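Entretien du linge et rangement de la garde-robe
Séance 5 : mettre sur cintre, du tas au portant
Polycopié de l'atelier, module Hunby

On arrive enfin à ma séance préférée ! Après le lavage et le séchage, on passe au geste que tout le monde croit connaître et qui mérite bien une matinée entière : poser un vêtement sur un cintre pour qu'il garde sa forme jusqu'au jour où on le porte. Relisez vos notes sur les fibres avant de venir, on s'en servira sans arrêt (surtout pour la maille).

1. Choisir le cintre

Un cintre, c'est une paire d'épaules. S'il est trop large, il pousse dans la manche et laisse une bosse ; trop étroit, il laisse l'épaule retomber et le col bâille. Le cintre fin prend très peu de place et convient aux chemisiers et aux tee-shirts légers. Le modèle à épaules larges et galbées est merveilleux pour les vestes, les manteaux et tout ce qui a une vraie construction. La barre droite du bas reçoit un pantalon plié sur le pli, ou un foulard.

Mesurez votre vêtement d'une couture d'épaule à l'autre, à plat, puis comparez avec le cintre. Faites-le une fois pour chaque personne de la maison, notez le chiffre à l'intérieur de la porte de l'armoire et vous serez tranquilles pour des années.

2. Préparer le tissu

On travaille à plat, sur une table dégagée. Retrouvez d'abord l'encolure - c'est elle qui commande tout le reste - puis les deux épaules. Secouez, étalez, lissez du plat de la main en partant du centre. Pour une chemise, ouvrez les trois premiers boutons. Le cintre se présente au-dessus du tissu, crochet vers le col, avant d'être glissé d'un côté puis de l'autre.

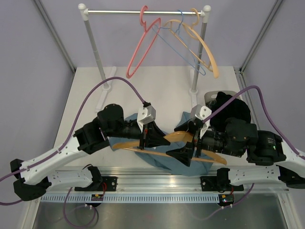
Pour les encolures serrées, on entre par le bas du vêtement et on remonte jusqu'au col, toujours ! Forcer par le haut détend la bordure, et une bordure détendue ne revient pas. Une fois le cintre en place, fermez le premier bouton, tirez doucement sur les deux manches et regardez si les coutures tombent au bout des épaules.

3. Organiser le portant

Crochets tous dans le même sens, pièces longues à une extrémité, pièces courtes à l'autre. Laissez de l'air entre les vêtements : on doit pouvoir passer la main. Vérifiez aussi que les pieds sont bien stables avant de charger la barre, et répartissez les manteaux.

Les gros pulls restent pliés, sur une étagère. Si vous tenez vraiment à les suspendre, pliez-les en deux dans la longueur et posez-les à cheval sur la barre du cintre.

À faire pour la prochaine fois

Suspendre 16 pièces de votre propre armoire, avec une ligne de commentaire pour chacune : type de cintre, largeur d'épaules, défaut éventuel. Lecture : fiche Solleo 167, les deux premières pages. Apportez une veste doublée, on attaque les housses !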